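About Claltent

Claltent is a small cooking school in Detbridge. We teach adults who want to make everyday meals at home, and most of our students have never taken a class before. Fatima Omoregie started the school with one evening course in soups and stews. We now run 5 courses a year in the old Gallardo building, with no more than 27 students enrolled at a time.

Each course lasts three weeks. Students learn to plan a week of dinners, shop for it, and use up what is left over. Recipes are printed and yours to keep — bring a folder.
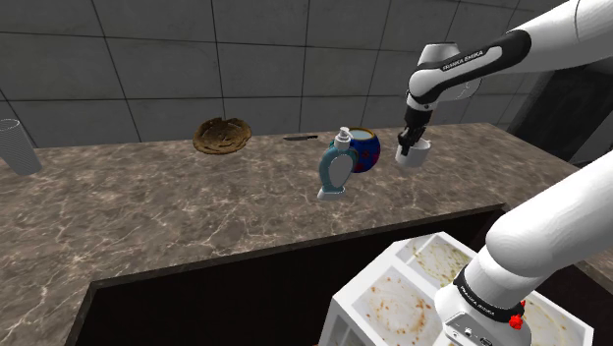
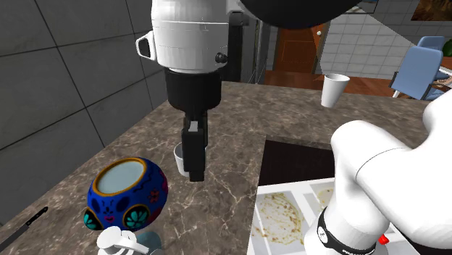 Do I need to bring my own knives or pans?
All equipment is supplied, and so are the ingredients. Please wear closed shoes and tie back long hair.

Fatima still teaches the bread and pastry course herself. Our other teachers come from restaurant and school kitchens in the area. In September we add Stundatero, a short course on beans, rice and other dry goods. The fee is $100, paid when you sign up, and places can be moved to a later course up to 5 days before the first class.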